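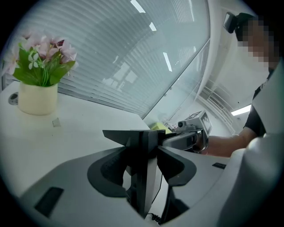 1/ New desk, first week

Hello from the white desk by the curved glass wall! I've been moved over from the old corner, and I'm still getting used to having so much blank, shiny desktop to look at. The blinds behind it are white too, so the flowers are doing a lot of work.

2/ The flowers

They're artificial, and I'm at peace with that. Pale pink blossoms crowded at the top, little white star-shaped ones in the middle, and big green leaves flopping over the side of a cream pot. I went back and forth on the pot for ages (my sister wanted me to get a blue one) and I'm so glad I held out for cream.

3/ Where to put them

I tried the pot in the middle first and kept reaching around it for my coffee, so now it lives on the left, next to the round cable hole. The lamp cord can come up behind the leaves once I find a lamp I like. I've been looking at one from Lullero, but the shipping is silly.

4/ Small jobs

There's a little clear square sticker on the desktop, just by the pot, and I want it gone. Does warm soapy water work on a glossy finish, or is that a cooking oil job? I'd hate to leave a dull patch in week one.

5/ Still to do

Drawer liners, a coaster, and a proper wipe of the leaves every month or so, starting in February. If you've got fake plants at work, tell me how you dust yours, I'd love to hear!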